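Henard Packaging Studies
Call for participants: fruit handling and shelf storage, Posano room

Henard is recruiting adults for a paid study of how people place, sort and store fresh fruit in small household containers. Each participant attends one session of 80 minutes. The study compares basket positions and shelf access at a fixed work surface. Equipment at the workstation is kept to a minimum: one white desk, one open-fronted black mesh unit and one yellow slotted basket.

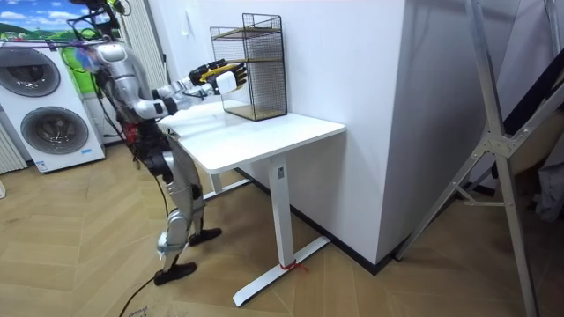
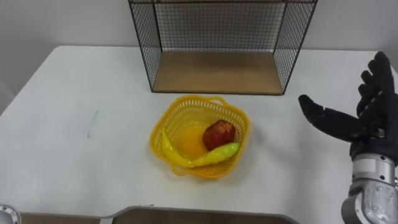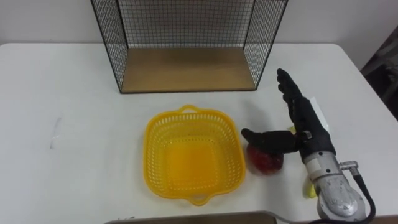 Workstation and materials

The desk is a standing model with a white top and rounded corners. Its height is set before the session to suit the participant's elbow height and is not altered once the first trial has started. The mesh unit stands toward the back of the desk during basket trials, with the open side facing the participant. Its base is a flat light wood panel with a thin metal rim along the front.

The basket is yellow plastic, a rounded square in plan, with perforated walls and two small loop handles on opposite sides. Produce is supplied by Killero on the morning of each session and includes bananas and round fruit up to 80 mm in diameter. Individual pieces do not exceed 300 g.

Tasks

Participants complete three blocks, with a seated break between the second and third.

Block A: transfer of single pieces of fruit from the desk to the basket.
Block B: placement of items inside the mesh unit through the open front.
Block C: free arrangement. The participant stores a mixed set of fruit in whatever order they prefer, then rates access and visibility on a printed form.

Bruising is scored the following day by Huanca, which holds the produce in cold storage overnight. Participants are not assessed on speed.

Eligibility

Applicants must be:
18 years of age or older;
able to stand for up to 20 minutes at a time;
able to reach forward over a desk without discomfort;
free of any known allergy to fresh fruit or to nitrile gloves.

Left-handed applicants are particularly encouraged — they are under-represented in the current group. No experience in retail, catering or packaging is required. People who have worked in a packing shed or greengrocer's in the past year may apply but will be analysed as a separate group.

Payment and conditions

Payment is $70 per completed session, made by bank transfer. Participants who withdraw partway through are paid in full for any block they have started. Flat, closed shoes are mandatory. Rings and bracelets must be removed before Block A. Lockers are available in the corridor.

How to apply

Send your name, a daytime telephone number, your dominant hand and your height in centimetres to the Henard study desk, quoting "Posano fruit storage" in the subject line. Applications close on March 22, 2018. Unsuccessful applicants may ask to be kept on the list for the August round, which will use the same desk and a deeper basket.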